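Well, we're a good way into term now and I realise I've written nearly nothing about the robotics club, which is a bit rude of me considering it eats most of my evenings. So put the kettle on, this may ramble (it's me, of course it will).

Our project this winter is called Plinuler. Archie Imrie came up with the name and won't tell any of us what it means. The idea is to collect lots of short demonstrations of ordinary tabletop jobs, done by a person with a hand-held gripper in each fist, and then train a little model on them for the club's entry in the Bouchard student round in June. We need 400 clips. When I sat down to write this we had 29, so, you know, early days!

I love the fiddly side of it more than I expected to. You sit down, get your elbows comfy, and try to do something you've done every day since you were three, except now your fingers are blue pads and your thumbs have gone missing. My first go at picking up a lid took me 40 seconds. Andri Eberhard, who is annoyingly good at this, told me to slow down and stop holding my breath, and I did get better after that, a bit.
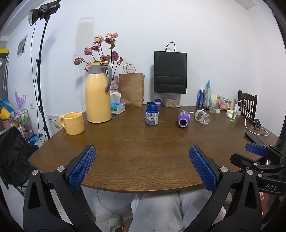
Grippers at the table, with the yellow mug and jug over on the left

We've argued a fair bit over what belongs on the table. Archie likes things tidy and spaced out, with two or three objects and nothing else. Andri and I are firmly in the clutter camp, because kitchens at home look like kitchens at home, and the model might as well get used to it. The see-through things worry me most. Clear bottles and drinking glasses were a right pain for our old sorting arm, Malon, last year, and I still have a soft spot for that poor thing even though it never once found the glass in front of it.

Anyway, clutter won, and I've started keeping a list of the jobs we want to try: bottle upright, bottle on its side, pull out a tissue, move the mug by its handle. Mugs are my favourite. I get in from the side, nice and low, with the pads open as wide as they'll go, and then close up gently.

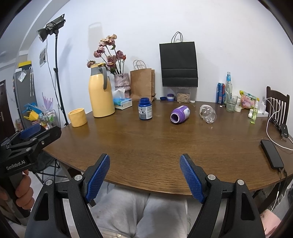 What's next

Labelling, mostly, and I've foolishly put my hand up for it. We're using Histano, the little program Andri wrote over the holidays, and it's lovely apart from losing your place whenever you scroll. I've promised to get through the first 2 folders before our next meeting, so if you're after me in the evening, try me after nine and bring biscuits.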